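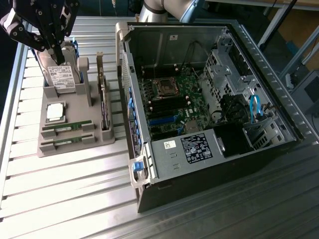
Section 4. Setting up your Gandard trail unit

Do this the evening before you walk. Not at the trailhead. Allow a good half hour the first time, much less after that.

Applies to all Gustetti self-guided winter walks out of Makley, both the river route and the high route. If you're on the sled week you get a different unit, see the sled booklet.

What you should have

In the orange pouch you picked up at check-in:

Trail unit
Two battery blocks, one marked A, one marked B
Charging dock with cable
Neck cord and the short wrist cord
Spare door screw in a small bag (leave it in the bag)
Route card, laminated

Anything missing, tell the desk the same evening. Hanna Didenko does the pouches and has spares of everything except the route cards, and she can print you one of those.

4.1 Charging

1. Plug the dock into the wall in your room. Not the outlet in the drying room, that one goes off with the lights.
2. Put block A in the dock, label facing you. Push until it clicks.
3. Light goes amber. Leave it.
4. When it goes green take A out and do B the same way.
5. Both green before bed. If you only have time for one, do A and put B on at breakfast.

Note: a block straight in from the cold won't start charging. Light blinks red. Nothing wrong with it. Leave it on the desk until it feels room temperature and try again.

Caution: don't put a block on the stove, the radiator, or inside a boot with a boot warmer in it. People have done all of these.

4.2 Fitting a block

1. Unit off. Hold the power key until the screen goes blank.
2. Turn it face down on something flat. A towel is good.
3. Loosen the door screw with a coin. It stays in the door, you don't have to pull it all the way out.
4. Lift the door from the cord end.
5. Set block A in the well, contacts toward the antenna. Press down with your thumb.
6. Close the door, turn the screw until it stops. Finger tight plus a little. No more.

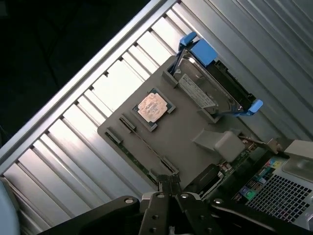

The block has to sit flat in the well before you close up. If one corner is high the door will still shut, sort of, and then the unit dies the first time you jump off a bank. Go by the edges of the well and forget which way the unit is lying on the table. The processor in its square socket is a fair guide to what you want: the plate is turned on the diagonal, the chip is turned with it, and it sits square inside the dark raised border. Block, well, same thing. Run a fingertip across all four corners. If you feel a step, lift the block out and start over, don't lean on it.

Caution: no gloves for this step, no wet hands either. Snow in the well is the most common reason units come back to us. If you see any, wipe with a dry cloth and leave the door open for a while indoors.

4.3 First start

1. Hold the power key until it buzzes, then let go.
2. Pick a language. Arrow keys, then OK.
3. Pick units. Your route card has both feet and meters so it dosen't matter which.
4. Take it outside, or at least onto the porch. It won't find anything in the lobby.
5. Hold it upright, antenna up. Wait for the small dish symbol to stop flashing.
6. Check the time on the screen against your phone. If it's an hour off go to Settings, Clock, Local, OK.

The first fix takes a while. Go in and get a coffee, leave the unit on the porch rail (cord around the post please). Later fixes are quick.

Note: if there's a lot of aurora overhead the position can wander a bit. You'll see the arrow drift while you're standing still. Normal. Watch the sky and look at the arrow again later.

4.4 Loading your route

Routes are already on the unit. You're only choosing one.

1. Main menu, Routes.
2. River is number 19. High is number 26. The rest are summer routes, don't pick one, half of them cross the lake.
3. OK. The line comes up in blue.
4. Look at the top of the screen. It should say the same name that's on your route card. If not, go back and pick again.
5. Press Start only when you're standing at the trailhead sign. Pressing it in your room makes the distance wrong all day.

If a number is missing from the list the unit was wiped and not reloaded. Bring it to the desk. Don't try and load it from your own computer, the map files are not the ones from the web.

4.5 Alerts

Two alerts are set for you. Leave both on.

Off-line alert. Long buzz when you're more than 50 meters off the blue line. Stop, look at the screen, go back the way you came untill it buzzes twice. Don't cut across. On the river route the shortcut is nearly always over ice.

Turn-back alert. Three short buzzes at the time printed on your route card. Wherever you are, that's when you turn for the nearest hut or go on to the next one, whichever the card says for that stretch. In November this comes earlier than people expect. It's right after lunch on some legs.

You can add your own if you want, say for a photo stop:

1. Main menu, Alerts, New.
2. Choose By time or By place.
3. Set it, OK.
4. Give it a name or skip.

Keep it to a few. Every buzz uses the battery, and after a while you quit paying attention to them, including the ones that matter.

4.6 Check-in messages

We look for a message from each party at every hut. It's one button but it needs setting up.

1. Main menu, Messages, Party.
2. Enter the party code from the front of your route card.
3. Press Send Test.
4. Wait for the tick. On a clear night it's quick, in heavy snow it isn't.
5. Go to the desk and ask if it came through. They'll have your party name on the screen.

On the trail: hold the green key until it buzzes. Done. Do it outside the hut, before you take your skins off and get comfortable.

If you forget, Rania Alaoui on the evening desk will call the hut phone at 7 pm. If there's no answer she tries again and then we start looking for you. So please don't forget.

Note: the messages are one way. You can't get weather or scores on it. The forecast is pinned up in each hut.

Caution: the red key under the flap is for emergencies and goes straight to rescue, not to us. Don't test it. Keep the flap shut, and don't carry the unit in the same pocket as your keys.

4.7 Carrying it

Inside your jacket, outside your mid layer, on the neck cord. Antenna up.
Not in the pack. Not clipped on the outside of the pack either.
Wrist cord is only for when you're reading it. Take it off to ski.
Block B goes in an inside pocket, other side. A trouser pocket is ok if it has a zip.

Screen gets slow when it's cold. You press a key and the page changes a moment later. Press once and wait, otherwise you end up three menus deep.

Screen brightness: set it to low after dark. Saves battery and you'll see the sky a lot better. Settings, Display, Night. The red tint is on purpose.

4.8 Changing blocks on the trail

Do it at a hut if you can. If you can't:

1. Back to the wind, kneel down, pack in front of you as a table.
2. Get B out but keep it in your hand, inside the glove.
3. Unit off, door open, A out, B in. Feel the four corners like in 4.2.
4. Door shut, screw tight.
5. A goes in the pocket where B was. It often has a bit more left in it once it's warmed up.
6. Unit on. It asks Resume route? Say yes. If you say no you lose your distance but not the line, so no big problem.

Lost the screw? Tape the door with the tape on your pole and use the spare when you're inside.

4.9 Huts with power

The Escobar hut has a panel and a charging shelf. Bring the dock, it fits. One block at a time per party when it's busy, and put a name on yours, they all look the same.

The other huts have no power for guests. The outlet by the radio is for the radio.

Altitude: the unit will tell you the hut is higher or lower than the sign on the door. Believe the sign. Air pressure moves it around from day to day. If it bothers you, set it at the hut: Settings, Altitude, type the number off the sign, OK.

4.10 If something's wrong

Won't turn on. Swap blocks. Still no, check the corners. Still no, warm the unit inside your jacket and try again.

Turns on, no fix. Are you under trees or right up against a wall? Move. Antenna up.

Fix but no blue line. Route isn't loaded, see 4.4.

Buzzes all the time. You're off the line, or you picked a summer route.

Screen frozen. Power and OK together, hold both until it goes blank. Your route stays on it.

Memory full. It keeps 2000 track points and then stops recording. The line and alerts still work. To clear: Main menu, Tracks, Clear Old. Not Clear All.

Nothing works. You have the paper map and the route card, and the poles are marked the whole way. Follow the poles to the next hut and use the hut phone. The number is on the wall by it.

4.11 Giving it back

1. Unit off, both blocks out.
2. Door closed, screw in.
3. Wipe it down, dry the cords if they're wet.
4. Everything back in the orange pouch, dock too. The dock gets left in rooms a lot.
5. Hand it over at the desk in Makley. Not in the key drop, it doesn't fit and somebody always tries.

If you want your track, say so when you hand it in and leave an email address. Files get cleared that night, so don't ask after you've gotten home.

Next: Section 5, Stoves and water in the huts.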